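About the Gellholm Service Bench

Gellholm looks after hand-held grippers and the small work cells they are used in. The bench is run by Ashwin Chettiar, who handles mechanical work, and Thenmozhi Pinto, who handles calibration and records. We do not build grippers. We set them up, keep them in adjustment and repair them when they come back worn.

Most of our work comes from two cells, Alva and Pandley. Both use two-finger tools with flat pads. A tool is inspected every 100 hours of use and stripped every 2000. Pads are changed as a pair, including when only one is worn, and the old pair is bagged with the tool number and kept for 30 days.

Setup starts with the fingers open. We check that each pad is seated on its rod, tighten the mounting screws and close the tool slowly on a gauge block. If one pad touches first, the rod on that side is loosened and turned until both faces meet the block together. The open gap is then measured at the top and bottom of the pads. The two readings go on the tool card, initialed and with the cell name.

Edge wear is logged separately from face wear. A pad with a ragged lower edge may still grip well on thick parts and fail on thin ones, so we test on both before signing a tool out. Rods are wiped down with a dry cloth. We do not oil them. 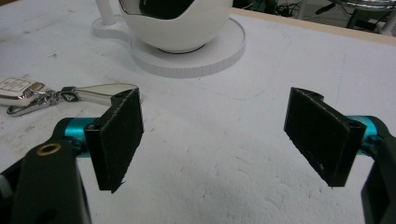
How long does a pad change take?
A pad change takes 27 minutes with the gap check included. A tool that needs a new rod stays overnight.

Tools can be left at the Dronow building, side entrance, until 4 p.m. Attach the card. If the card is missing, write down the cell and the fault. Saturday drop-off is for Pandley only. Spare pads are issued from the same counter against a tool number.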